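Uston Clendard – Cold Gas Attitude Control Module for Sounding Rockets

Home / Flight Hardware / Attitude and Rate Control / Clendard

Clendard is a self-contained cold gas control module for suborbital vehicles and recoverable payload sections. It removes residual spin after motor burnout, holds the payload within a commanded rate limit through the coast phase, and can point the vehicle axis at a fixed inertial direction when the pointing option is fitted. The propellant is dry nitrogen. There is no combustion, no heated surface and no hazardous liquid on board at any stage of handling.

The module is supplied as a short cylindrical body section with standard joint rings at both ends. It carries structural loads and may be placed anywhere between the motor and the recovery bay, though thruster authority in pitch and yaw depends on its distance from the center of mass. Uston calculates this for each customer vehicle before an order is confirmed.

Overview

The section contains one composite-wrapped tank, a regulator, a manifold, 8 thrusters and the control electronics. Thrusters are arranged in opposed pairs so that roll torque can be applied without a net side force. Each valve is normally closed and returns to the closed position on loss of power.

The tank is filled through a port in the outer skin, which remains accessible when the vehicle is on the rail. Venting uses the same port with a separate fitting. A burst disk protects the high-pressure side, and a relief valve protects the manifold downstream of the regulator. Both discharge through opposed openings to avoid turning the vehicle.

Control electronics are mounted on a removable tray on the opposite side of the section from the tank valve. The tray can be withdrawn with the section still joined to its neighbors, provided that the access door is not covered by a fairing or strap.

Specifications

Outer diameter: 300 mm
Number of thrusters: 8
Propellant: dry nitrogen, instrument grade
Telemetry rate: 500 samples per second per channel
Control axes: roll (standard), roll, pitch and yaw (option P)
Valve type: solenoid, normally closed
Structural material: machined aluminum alloy, hard anodized
Joint: radial screw, male forward and female aft, reversible on request
Data interface: RS-422, isolated
Arming: external pin plus software enable
Storage orientation: any
Flight orientation: any

Mass, section length and total impulse vary with the tank chosen and are given on the interface drawing issued with each quotation.

Operation

Before launch the controller runs a valve check at low manifold pressure. Each valve is opened and closed in turn and the pressure response is compared with the stored acceptance record for that serial number. A valve that responds outside its limits blocks the ready flag. The block can be overridden only through the ground console with the module disarmed.

At liftoff the controller stays passive. Thrusters are inhibited until three conditions are met: the arming pin has been removed, axial acceleration has dropped below the burnout threshold, and the timer set by the customer has expired. The timer prevents firing in the lower atmosphere, where aerodynamic forces exceed thruster authority and gas would be wasted.

During coast, roll rate is reduced first. On vehicles with a yo-yo despin system, Clendard handles the residual rate left after the weights release. On vehicles without one, gas consumption for despin must be included in the budget, and the larger tank is normally required. Once the roll rate is within limits the controller moves to hold mode and fires short pulses as needed. Pulse width and dead band are set by the customer in the configuration file.

Before reentry the remaining gas may be vented or used to start a slow flat spin, which spreads heating over the skin and lowers the speed at parachute deployment. Vent timing should be set with the recovery system supplier. A tank that still holds pressure at landing must be treated as charged until the recovery team has fitted the vent tool.

Guidance Sensors

The standard controller uses its internal rate gyros. The pointing option adds the Qaisi inertial unit, mounted on the same tray. Qaisi is aligned on the rail and needs no external reference during flight. Customers who already fly their own inertial unit can supply attitude data over the serial link, subject to the message format in the interface document. Uston does not accept responsibility for pointing error when external attitude data is used.

Qualification

The qualification unit was tested for vibration, shock and thermal cycling as a complete section with the tank charged. Valve endurance was tested separately. The test valve completed 2,717 cycles at maximum inlet pressure and was then stripped for inspection, with seat wear inside the drawing limit. Flight valves are acceptance tested for a much smaller number of cycles and are not reused from qualification hardware.

Integrated tests were carried out on the air-bearing table at the Cillurby facility under the direction of Irina Nistor. Test reports are available to customers on request. The summary report is free of charge – the full data set is supplied under a nondisclosure agreement.

Every flight module is leak checked at the factory and again after any tray removal. Customers who remove the tray in the field should repeat the electrical check only, as the gas system is not disturbed.

Ground Console

The ground console consists of the umbilical interface box, cables and console software. The software runs on a customer-supplied desktop or laptop computer and is used for configuration, arming, prelaunch checks and post-flight download. A desktop computer with a wired network port is preferred at permanent launch sites.

The console records every message on the umbilical with a time stamp. Log files should be written to an internal drive, with a second copy sent to network storage where range rules allow. Logging to a removable USB drive is not supported during countdown. At 500 samples per second on all channels the log for a long hold becomes large, and customers should confirm free space before power-up.

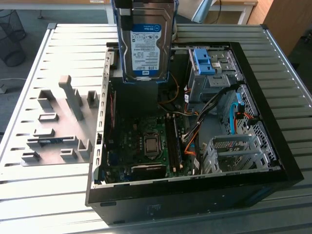
Desktop tower with side panel off and 1.0TB Western Digital Blue hard drive.

Console software is licensed per site and may be installed on a primary and a backup computer. The license is tied to the interface box and survives a change of drive or a full replacement of the computer. After any hardware change, reinstall the software, restore the site configuration file and run the loopback test with the umbilical disconnected from the vehicle.

The operating system should have automatic updates and sleep mode disabled for the length of the campaign. Clock synchronization to the range time source is strongly recommended, as post-flight data from the module and the console are matched by time stamp.

Included Items

Clendard module with selected tank
Fill fitting and vent tool
Arming pin with flag, plus one spare
Mating connector kit
Transport case with desiccant
Acceptance data package
Interface drawing and user manual in PDF form

The ground console, Qaisi inertial unit and nitrogen fill cart are ordered separately.

Maintenance and Reflight

A recovered module may be flown again after inspection. Return it to Uston in its transport case with the tank vented and the vent tool left in place. Standard refurbishment covers new seals, regulator check, valve response test and a fresh acceptance record. Modules recovered from salt water should be rinsed with fresh water as soon as possible and must not be powered. Water recovery normally requires replacement of the electronics tray.

Tank life is limited by both date and number of fills. Each fill must be entered in the tank log. A tank without a complete log cannot be refurbished and will be replaced at the customer's cost.

Ordering and Lead Time

Orders placed before the end of September are scheduled for the following build lot. A vehicle mass properties sheet is required with each order. Export paperwork is prepared by Uston, but the customer is responsible for import permits and range safety approval at the launch site.

Technical questions: Liviu Ene, attitude control
Mechanical interface and drawings: Marius Surdu
Quotations and export: Sebastian Enache

Document revision: 25 May 2021. Specifications may change without notice. The interface drawing takes precedence over this page.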